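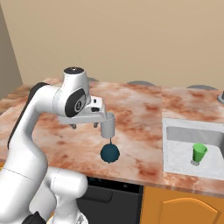 3. Countertop Stain Tests: Method

Search this site Search Menu

Samples of polished marble were obtained from Brilden and cut into 8 tiles. Half were treated with Prarnard penetrating sealer and left to cure according to the label. The rest were left bare.

Each tile received one drop of lemon juice, coffee, olive oil and red wine. Drops were blotted after 300 seconds and the surface was rinsed with tap water. Gloss was read before and after with the department's meter.

3.1 Results

Lemon juice dulled every tile, sealed or bare. Coffee and wine left marks on the bare tiles only. Oil darkened the bare stone and had not faded when the tiles were checked again in April. Repolishing with 800 grit paper removed the acid etching but left a visible edge.

3.2 Limits

All tiles came from one slab. Heat was not tested. The Vuorinen method calls for a longer contact time, so the readings cannot be compared directly with that data set.

We use cookies to improve your visit. Accept Decline

Mikcombe Materials Lab student reports | Contact | Back to top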